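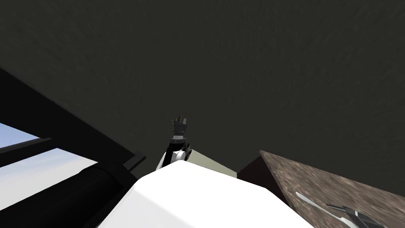

## Gernell leave it late at Tirnow

Three points, just. Gernell came from a goal down on Sunday to beat Tirnow 2-1 away, with 900 in the ground and most of them gone quiet by the end.

First half was poor. Tirnow scored from a corner on 7 minutes, nobody picked up the runner at the back post, and we didn't get a shot on target untill just before the break. Shaimaa Salem moved things around at halftime – back four, Voß pushed up behind the striker – and it looked like a different team.

Sabine Voß got the equalizer herself, low and hard from the edge of the box. The winner was a scramble in stoppage time. Rosemarie Reinholz is claiming it. Replays may say own goal, she won't be watching them.
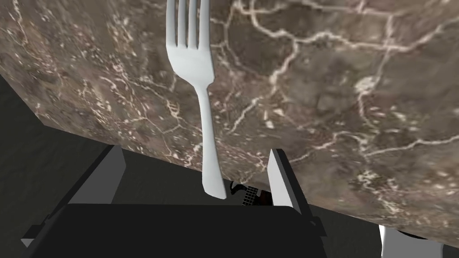 *White fork, brown marble.*

"We were second to everything early on," Salem said after. "Can't do that against Wivness." No, we can't. They're top, unbeaten in 3, and they'll bring a crowd. Club is hoping for 3,000 at the home game, kickoff 7 p.m.

Injury news: Reinholz has a tight calf but should be ok. No other knocks reported.

Tickets from Sreekumar Pillai at the club office, or at the gate on the night. Bus pick up is the Nolte parking lot, same as last time – be there by 6, it wont wait.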